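Club > Meetings > Minutes

Edordale Anglers - minutes of the November meeting

Opened at 7 in the evening, 12 members present.

1. Fishing vests. The shop in Drostitz offers the Olix vest with a discount if we order 20 pieces. Two members find the pockets too small for fly boxes. Decided: order one for trial first.

2. Arsenault pond. The rent for next season is 300, and we have 200 in the cash box. The rest will be collected until the next meeting.

3. Life jackets. Everybody in the boat must wear one, also in calm water. Agreed.
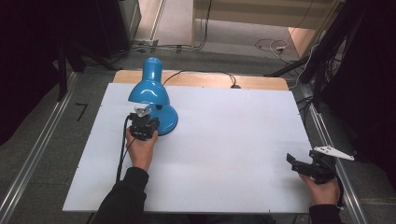

Blue lamp on the white board.

4. Next meeting: Tuesday, same hour. Please bring the permits.

Filed under: Club News, Fishing Gear

We use cookies to improve your visit. Accept | Settings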